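Orwood Kitchen Table Forum > Grilling and Smoking > Hot dogs: slice them or leave them alone?

porchlight58
Posted 2/25/20
Okay, settle something for me. I grew up in a house where every hot dog got a few cuts across it before it went on the heat, and I married into a family that treats this like a crime. My father-in-law says you lose all the juice. I say you get crispy edges and the mustard has somewhere to go! We went through a whole pack last night arguing about it and I still think I'm right. What do you all do?

dillweed_dan
Cuts, always. Diagonal, not too deep, on two sides. If you go more than halfway through, the thing flops open and half of it ends up in the coals. I do mine over medium and turn them constantly (my wife says I fuss over them).

sallard_smoker
Your father-in-law is right, sorry. I've cooked for the Sallard fall cookout every October for years and last time we fed 213 people. Not one sliced dog. Natural casing, low heat, leave them be until the skin gets tight. You cut the casing and you've thrown away the snap, and the snap is what you paid for.

porchlight58
But most of us aren't buying natural casing! I'm talking about the regular skinless ones from the grocery store. There's no snap to lose.

sallard_smoker
Then buy better hot dogs.

mrs_tretance
Be nice, you two. I live out in Tretance where the one store carries one kind, so "buy better" isn't much help to me. I split mine the long way and put them cut side down in a cast iron skillet with a little butter. They lie flat on toast and you can get cheese to stick to them. My kids won't eat them any other way now, which is a pain when we go to other people's houses.

dillweed_dan
Long way is fine for a skillet but on a grill they curl up like a shoe. Crosswise is better there. A slightly curved cut opens up nicer than a straight one, in my opinion, same sort of shape as this:
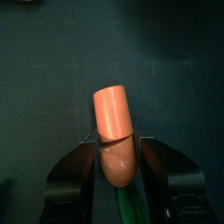 Depth of the cut

dillweed_dan
Splitting this off under its own heading as it's where people mess up. I go a quarter of the way in, then leave a thumb's width before the next one. Use a small sharp knife and cut them cold, straight from the fridge. Warm ones squish and you get ragged edges that burn.

khuc_noodles
I'd go deeper. We do them at my aunt's place, Khúc, for the fried rice, and they get cut nearly through at both ends so they open up like flowers in the pan. Tastes great with a fried egg and a lot of black pepper. Not for the bun though, they fall out.

sallard_smoker
For fried rice I have no objection. For a bun I'm not moving.

porchlight58
Ha, I'll take it. Anybody ever try that spiral cut with the skewer? I tried it once and made a mess.

mrs_tretance
Yes! Skewer down the middle, knife at an angle, and roll the hot dog instead of moving the knife. Relish gets down in all the grooves. Pull the skewer before cooking and stretch it a tiny bit.

khuc_noodles
Second the rolling. Go slow on the first couple.

dillweed_dan
Too much work for a hot dog if you ask me, but I'll try it when it warms up. What's everybody doing for buns? I've been steaming mine and they keep going gummy.

mrs_tretance
Butter and a hot skillet, one minute. Quit steaming them.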